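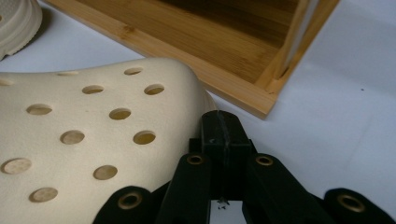

Slide 1: Opening

Hello, thanks for staying past lunch. I'm Saulius Jaunzems. I work on end effectors at Motolmont, and for most of June I have been comparing two hand-held grippers on ordinary household objects. Shoes are the part people ask me about, so I'll begin with the shoes.

The one on screen is the Stulberg. Black printed body, linkage fingers, brass grommets at the pivots. The object is a cream foam clog with holes in the top, next to a bamboo tray on a white surface. Leave this up while I talk through the setup.

Slide 2: What we compared

Two grippers, the Stulberg and the Jibrin. Same camera placement on both, looking forward over the mechanism. Same operators, same objects.

The Stulberg moves its fingers through a linkage. The Jibrin has two fingers on a straight slide. On paper the Jibrin is easier to model. I went in expecting it to win.

Each gripper got 100 attempts on the clogs. That makes 200 in total. An attempt counts as good if the shoe leaves the table, stays level enough to place, and gets set down in the marked spot without a second grab.

(Pause. Someone will ask if 100 is enough. It is enough to pick a gripper for the next round. It is not enough for a paper.)

Slide 3: Why clogs are awkward

Foam gives when you squeeze it. Close too hard and the side of the shoe folds in, then springs back when you let go, and the shoe moves off its mark.

The sides curve down steeply. Look at the right flank of the clog in the photo, where it drops toward the gripper. A flat fingertip touches that along a line at best.

The vent holes also matter. A narrow tip can catch in one. We had 6 attempts where that happened, all with the Jibrin.

Slide 4: What the camera gets

Go back to the first photo for a minute.

Up close, the shoe fills most of the left half of the view. You lose the outline. What you have left is the holes, the curve, and a little light and shadow. Our tracker did better on the holes than on the outline at this range, so we kept them as features.

The cream-on-white pairing is hard on auto exposure. We locked exposure from the second day on, and I would do that from the start next time.

The gripper takes up the bottom of the image. With the Jibrin the blocked area is wider, and it hides the contact point more often.

Slide 5: Results

The Stulberg missed 11 attempts. The Jibrin missed more, and I'll show the full table – don't read it out.

Most Stulberg misses were bad approach angles. Most Jibrin misses were the shoe shifting at release.

Slide 6: Open issues

Play in the pivots. We check it by hand before each session and need a proper gauge.

Controller. Everything was run on the Plolance board at default gains. A softer close might help the Jibrin, and we haven't tried it yet.

Next objects are canvas sneakers and a leather loafer.

Questions. If time is short, skip the loafer and take the one on controllers first.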